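4.2 How Collectors Talk About Packaging

When we set out to study how adult toy collectors decide what a figure is worth to them, we expected to spend most of our time on the figures themselves: the sculpting, the paint, the number of joints, and all the small things that fill the review threads. We did spend a good deal of time there, and Section 4.1 gives those results in full. But as we read through the posts we had gathered, we kept running into the box. People who could not agree on whether a knee joint was well made would write long and surprisingly tender paragraphs about a cardboard window or a molded tray, and we came to feel that packaging deserved a section to itself.

The material comes from the Eltier boards, a long-running English-language forum for collectors of action figures and small die-cast vehicles. We read 1,527 posts in the general discussion area and set aside 244 of them in which the packaging was the main topic and not just a passing remark. (A post that said only "box arrived dented" was left out; a post that said the box arrived dented and then went on for three paragraphs about whether to ask for a replacement was kept.) Two of us coded every one of these posts separately and then sat down together over the ones where we differed, which took a good part of May and a great deal of coffee.

We found it useful to sort the posts by what the writer meant to do with the package once it was in the house. Openers cut or tear the package and throw it away, sometimes the same evening. Keepers leave the seal alone and display or store the toy as it came. Between them sits a large and rather talkative group we call savers, who open the package with care, take the toy out, and then fold or shelve the empty box in case it is wanted later. Savers wrote 104 of the 244 posts, more than either of the other groups, and their posts also tended to be the longest. We had not seen this group given much room in earlier writing on collecting, where the question is usually put as a plain choice between opening and not opening, and we think it has been a loss, for the savers have a great deal to say about how a box is put together.

Their complaints were very practical. The most common had to do with tape, and especially with clear tape laid over printed artwork, where peeling it takes the ink along. Next came wire ties, which savers dislike because a figure can't easily be put back the way it was once the ties have been twisted off. One writer described keeping the ties in a labeled envelope inside the box, and a long and friendly string of replies followed in which other members compared their own systems. The Hervieu line of six-inch figures came up again and again as the kindest package to deal with. It uses a sliding inner tray and a tuck flap with no tape at all, and several members said they had bought a second or third figure in the line partly for that reason. The older Oswood vehicles, sealed on a glued card, were mentioned just as often on the other side of the question.

Keepers, as one might guess, cared about other things. They wrote about corners, about creases near the hanging tab, and about whether the window plastic had yellowed. What struck us was how much of this talk was about the store and the mail and how little was about the maker. A keeper whose package arrived with a soft corner would blame the shipper first, the seller second, and the company that designed the card a distant third, even when other members pointed out that the card was thinner than it had been the year before. Openers blamed almost no one, and their few complaints were mostly about scissors.

We should say a word about price, as readers of an early draft asked about it. Posts rarely gave exact amounts, and members were not consistent about whether shipping was included, so we have not tried to draw up a table. It does seem fair to say that savers treat the empty box as part of what they paid for. When a member offered a loose figure for trade along with its original box, the replies nearly always asked about the box first.

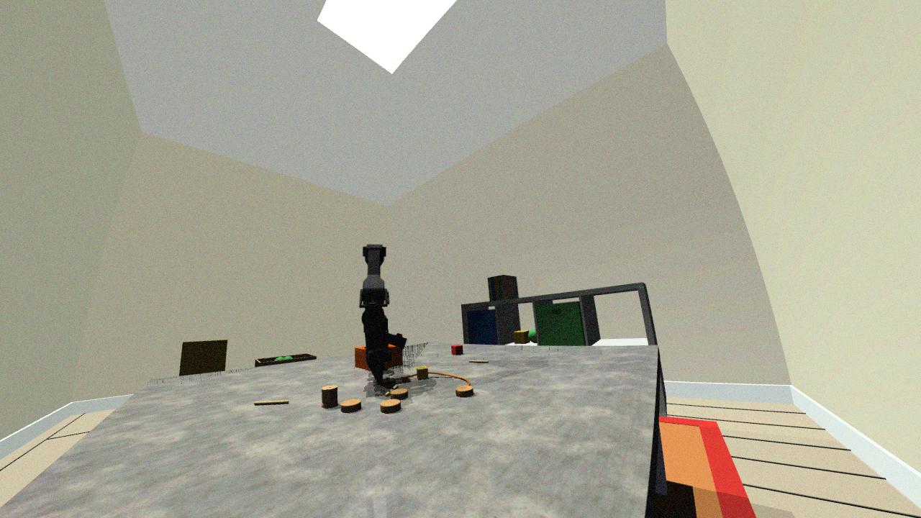

Figure 7

There is also the matter of reissues, which cut across all three groups. When Skoria brought back its first wave of figures in new packaging, the toys were by every account the same as before, and yet the thread that followed ran longer than any other in our set. Openers were pleased, on the whole, since the reissue cost less and they had no plans for the box in any case. Keepers worried that the older packages would lose their standing. Savers were split, and we coded 22 of their posts from this one thread alone, ranging from delight at the sturdier inner tray to something close to grief over the missing character card on the back panel. A few bought the reissue, opened it, and stored the new figure in the old box, which led to a further round of discussion as to whether such a set could be called complete.

We do not want to make too much of one forum. The members of the Eltier boards are people who enjoy writing about their hobby at length, and a collector who quietly opens a toy and sets it on a shelf would leave no trace in our material. It is quite possible that openers are far more common among buyers in general than they are here. Still, the care with which savers described flaps, trays, and ties suggests to us that a survey of collectors ought to ask what becomes of the box after the toy comes out of it, and we took this up when we drew up the questionnaire described in Section 5.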